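How to Set Up a Small Spice Tray and Keep It That Way

13 February 2021
By the Plotovard kitchen desk

I used to keep my spices in a drawer, lying down, in the order in which I had last been annoyed by them. Finding the cumin meant pulling out the cinnamon, two packets of yeast and a birthday candle. In January I gave up and bought a tray with a rail, and after a few false starts I have a method. It takes an afternoon, most of which you will spend reading expiration dates and feeling judged.

What you need

A metal tray with a raised rail along the back. Mine is a Gristero, dark gray, with angled sides and little white knobs on the front. There are fancier ones. Lisier makes a two-level thing that looks like a parade float, and if your counter is longer than mine, go ahead.

Clear jars with lids that come off without a fight. Straight sides are better than curvy ones, unless you enjoy getting paprika out of a waist with a chopstick.

A funnel, or a sheet of paper and some optimism. Masking tape. A pen that works, so not the one in the kitchen.

Step 1. Take everything out

Everything. Put it on a table you aren't planning to eat at for a while. I found 16 packets, five of them oregano. I don't remember ever cooking anything that called for oregano, but apparently past me was expecting company.

Step 2. Sniff and sort

Open each one and smell it. If it smells like what it says, keep it. If it smells like the inside of a cupboard, out it goes. Ground spices fade a lot sooner than whole ones, so be strict with the powders and more forgiving with the peppercorns. Combine duplicates only when they're the same age and the same grind. Tipping fresh paprika onto the old stuff just gives you more old paprika.

Step 3. Decide what deserves the tray

The tray is for things you reach for several times a week. Saffron does not live on the tray. Neither does the blend your cousin brought back from vacation, however nice the tin. Write down what you cooked with this week, and there's your list. It will be shorter and duller than you hoped.

Step 4. Fill the jars halfway

I know. You want them full, like in the catalog. But a jar filled to the brim spills the moment a spoon goes in, and the spice at the bottom will be old enough to vote before you get to it. Half is plenty. Keep the rest in its packet, rolled tight with a clip on it, somewhere dark.

Make sure the jar is bone dry first. I rushed this once and made a ginger brick.

Step 5. Label before you place

Ground coriander, ground cumin and two or three other things are all the same brown, and they'll be a lot more the same at six in the evening with onions burning. Put a strip of tape on the base with the name and the month you filled it. Different colored lids help too, as long as you remember the code. White is for savory at my house, cream for sweet, and I have put cinnamon on eggs only once since starting.

Step 6. Load from the back

Set the first jars toward the rail and work forward. Leave a hand's width free on one side, so you have somewhere to put a jar down while you stir. Move them one at a time and hold them by the body. Lids lie about how tight they are.

Anything round, such as an onion, needs to go in a bowl. A low rail slows a round thing down, but the front of the tray is wide open and so is the floor.

Step 7. Try it for a week

Cook as usual and always put things back in the same spot. If a jar hasn't moved by the following weekend, demote it to the cupboard and let something else have a turn. Wipe the tray while you're at it. Turmeric gets everywhere, and it doesn't leave.

My own lineup has changed twice already. The oregano is still waiting for its chance.
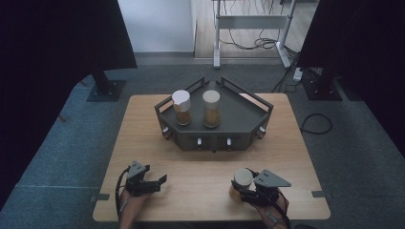

Brown powders, half-full jars, room to spare.

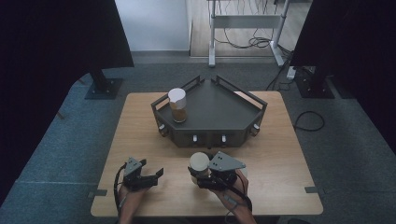 Takács disagrees with me about the lids and wrote in to say so: "Color codes work until somebody washes two lids at once. Write the name on the lid and on the jar, same pen, and check they match before you screw it on. And half full is fine for cumin, but I go through chili powder so fast that I fill mine to the neck and accept the mess."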